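Lettering on cloth: how banner makers decide what will still be readable after fifteen outings 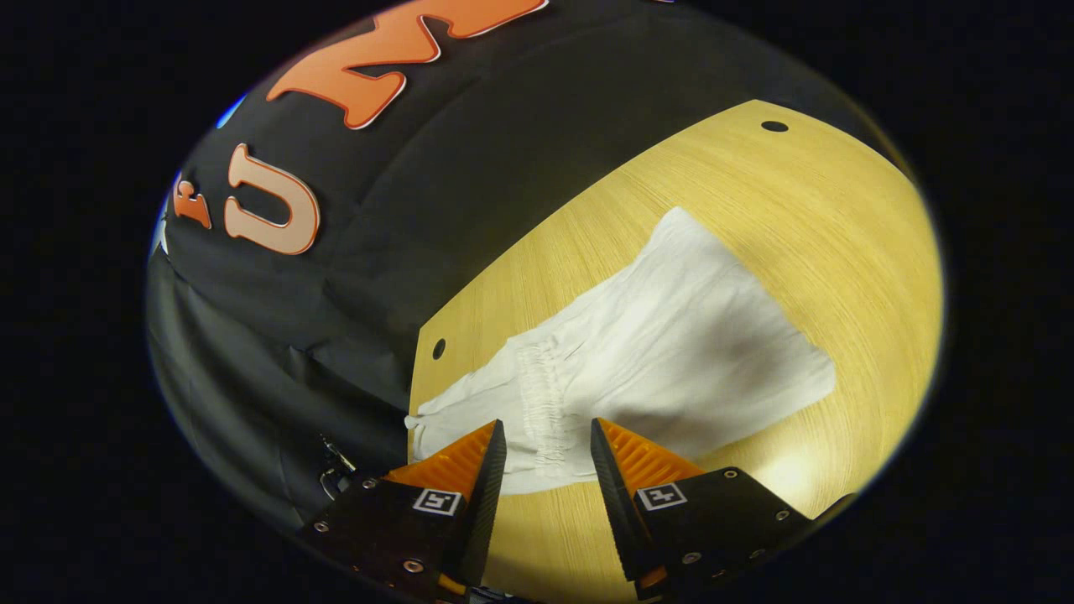
Lempi Hirvonen would rather begin with the cloth than with the letters. Most enquiries reach her the other way round, with a typeface already chosen and a fabric left as a blank line on the order form, and by then, she says, the important decision has been made badly or left to the cheapest roll on the shelf.

Her workshop in Clovthorpe makes backdrops, banners and table covers for fairs, halls and touring exhibitions. It turned out 703 pieces in its last full year of trading. A good part of the work since then has been repair, as customers bring stored cloths back into condition before they are needed again.

"A backdrop is a curtain with a message on it," she says. "It behaves as a curtain. It hangs in folds, it stretches under its own weight, and it takes a crease wherever it was last folded. The customer has approved a flat drawing on a screen. The cloth will never be that flat again."

The workshop uses three methods. Direct printing puts the ink into or onto the surface of the fabric. Heat transfer bonds a thin film to it. Appliqué means cutting each letter from a second cloth and stitching it down. Each fails in its own way, and Hirvonen keeps a drawer of failures to show people.

Print fades first, she explains, and it fades unevenly, with the side nearest a window going before the rest. Film holds its colour well but cracks along any fold that is made twice in the same place. Appliqué lasts longest and costs the most. Its weakness is puckering, where the ground cloth and the letter shrink by different amounts.

"People ask which is best. I ask how it will be stored. If they have a tube and somewhere to keep the tube, film is fine. If it is going into a carrier bag, I would not sell them film."

Storage is the subject on which she is strictest. A cloth should be rolled face outwards on a tube, so that the letters are on the outside of the curve and are not crushed together. The tube should be longer than the cloth is wide. Tape should never touch the fabric; a strip of spare cloth tied round the roll is enough. She prints these instructions on a card and sews the card into the hem, having found that loose paper does not survive the first outing.

On dark grounds the problems change. Black absorbs most of the light that falls on it, so folds show less than they would on white, but any sheen in the weave will show along the creases under hall lighting. Light colours printed straight on to black go dull unless a white base is laid down first. That base must be slightly larger or slightly smaller than the colour above it, and both choices have consequences.

"Larger, and you get a pale edge round the letter. Many people like that and ask for it as an outline. Smaller, and the colour runs over on to the black and goes muddy at the rim. Exactly the same size is what everybody draws and what no machine can hold on a moving cloth."

For print on polyester the workshop uses a base layer called Niltex, cured for 22 seconds and then left overnight before the cloth is handled. An earlier product, Flesov, cured faster but stiffened the fabric, and cloths treated with it would not drop straight at the bottom edge. She still has two rolls of material prepared with Flesov and uses them for table covers, where stiffness is less of a fault.

Spacing is the other matter she raises without being asked. Letters on a hanging cloth need more room between them than letters on paper, as every fold takes away some of the width. Her rule is to set the words as the customer wants them, then open the spaces by 15 per cent. For a cloth that will be gathered at the top — stage work, mainly — she goes further and makes a paper trial first.

The oldest piece still in use was made for a choir called Xia and has been repaired four times. The letters are original. The ground cloth is not; it was replaced in July of the year before last, and all 71 characters were unpicked and stitched down again by hand.

"It took far too long and I undercharged for it," she says. "The spacing is better now, though. The first time, I set it as if it were a poster."

Orders for spring are open. She asks that the fabric line on the form be filled in.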